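**For release: April 2019**

# Student Robot Club to Show Two-Arm Café Project, With Limits Stated Up Front

TATVILLE. The Sfeir Robotics Club will open its doors this spring to anyone who wants to see where its café packing project stands. The club would like visitors to come with modest hopes. The project asks two robot arms to handle the kinds of things that pile up on a coffee shop counter: cups, lids, napkins, straws, carriers and a paper bag to put an order in. A person does this without looking. The club has been at it since January and still would not let the arms near a paying customer.

Press releases about student robots tend to promise a lot. This one would like to be useful instead. The project, called Goder, has 13 student members and runs on a parts grant from Sadico, a local supplier that also wants to know whether any of this works. The club's own answer is "sometimes, on a good day, with the table set up the way the arms like it."

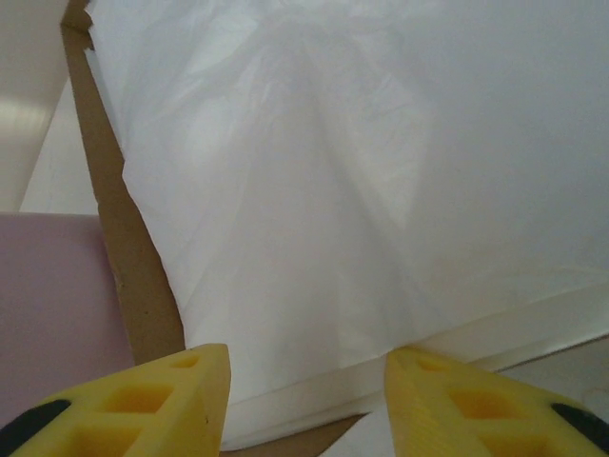 Soft and thin materials remain the biggest headache. A program that does fine with a stiff cup can fall apart when it meets something that folds, slides or changes shape at a touch. Members have spent more hours on this than on anything else in the project, and the club is not convinced that more hours alone will fix it. Several members argue that the fingers need a redesign. Others blame the training runs, which they say were too tidy. The argument is still going and will probably be going when visitors arrive.

The club has logged 772 practice runs so far. That number looked good on the grant report, and it should be read with care. A run was logged whether it went well or badly, and the early ones were mostly used to learn how to drive the arms. The club is not publishing a success rate in this release. Members could not agree on what should count as a success, and a figure picked in a hurry would only end up on a poster.
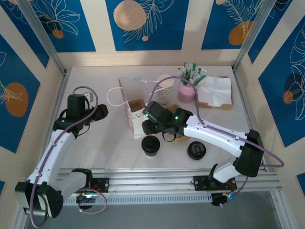 *The Goder table at the Sfeir club, with both arms above the table near the bag, cups and lids.*

Every task in the project is built from small steps: reach, close, lift, move, let go. Written on a whiteboard, that sounds easy. On the table, each step hands its mistakes to the next one. A lid picked up a little crooked will be put down a little crooked, and the other arm has no idea that anything is off. Students taking part for class credit are graded on how well they write up these failures. The teaching staff consider this fairer than grading the robot.

Sadico's grant runs for 3 terms. Before it ends, the club has to show a full order packed from start to finish with no human hand on the table. Opinion inside the club is split on whether that will happen.

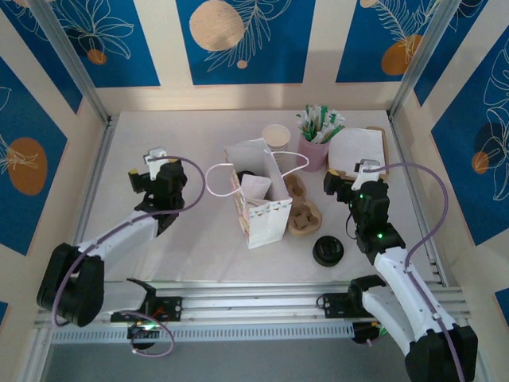

Part of the trouble is that a bag is a poor target. Its opening gives way when something bumps it, and whatever goes in first decides how much room is left for the rest. The students have tried changing the packing order and slowing the arms down. Slower is safer, but it also raises a fair question about why anyone would wait for it. The club does not have an answer and does not plan to make one up for the open house.

Goder will also be entered in the Tatville student robotics meet, in a field of 4 teams. The club expects tougher questions there than it has had at school, and has asked the judges to move items between rounds so that no team can win with a memorized routine.

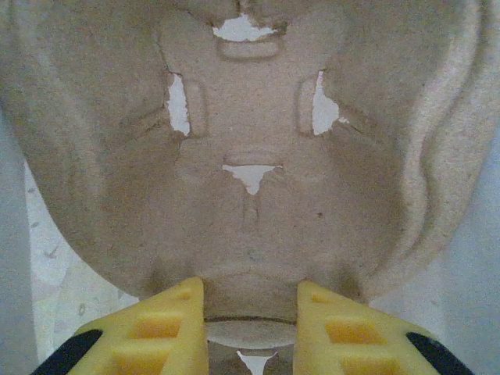 One parent wrote to the club to ask whether students would learn more by taking a summer job in a real coffee shop, and added that at least the drinks would get out the door. The club printed the letter in its newsletter and has not yet written a reply. Some members agree with it.

The open house is free, and no sign-up is needed. Visitors may pick the order in which items are packed and may stay for as many tries as they have patience for. The arms will be stopped between tries, and guests are asked to stay behind the floor tape while they are moving. Logs from all runs, including the bad ones, will be on a laptop by the door for anyone who wants to read them.

Press questions can be left at the Sfeir front office, marked for the robotics club. Replies may be slow during exam week.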